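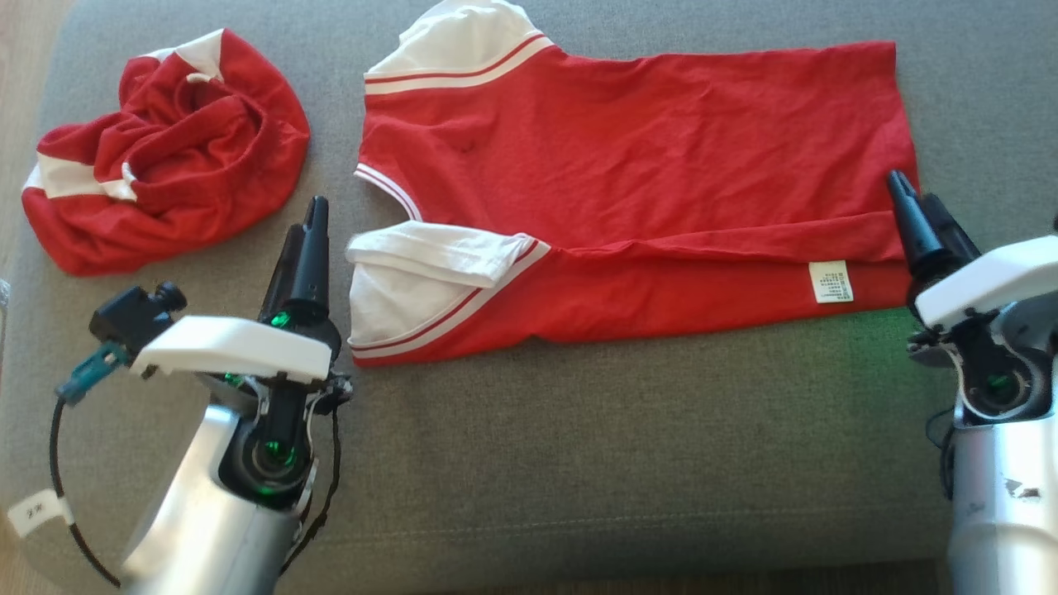

A red T-shirt with white sleeves. Red was one of the first colors people learned to put on cloth.

How Does Cloth Get Its Color?

5 November 2018
By the Lemen Children's Pages

Print this page | E-mail this page

Open your closet and look at all the colors. Where do they come from? Cotton is almost white when it grows on the plant. Sheep are mostly white, brown or black. So people must add the color, and this work is called dyeing. Be careful with the spelling! Dyeing with an "e" is about color.

A dye is a thing that gives its color to the threads and stays there. Paint is different, it lies on the top like butter on bread. A good dye goes inside the thread.

Long ago all dyes came from nature. For red, people dug up the roots of a plant called madder. Madder was already used more than 3,000 years ago. The roots had to grow for a few years before they were ready. Then they were dried, crushed to powder and put in warm water together with the cloth.

Blue came from the leaves of the indigo plant. Indigo is a little like magic. When the cloth comes out of the pot it looks yellow-green, and in the air it turns blue while you watch.

Some colors wash out very easily. To stop this, dyers used a helper called a mordant. The word comes from French and means "biting". A mordant helps the dye to hold on to the thread. Alum, a kind of salt from rocks, was a favorite one.

In 1856 a student in London tried to make a medicine and got a purple dye by accident. After this, chemists made many new colors, and today most of our clothes are dyed in factories.

Try it at home

In August we colored a white cotton handkerchief with onion skins. Ask an adult to help you with the stove. Take the dry brown skins of 10 onions and boil them in an old pot for one hour. Let the water cool a little, put in the wet handkerchief and leave it overnight. Ours became orange like a pumpkin. Wash it alone the first time.

Print this page | E-mail this page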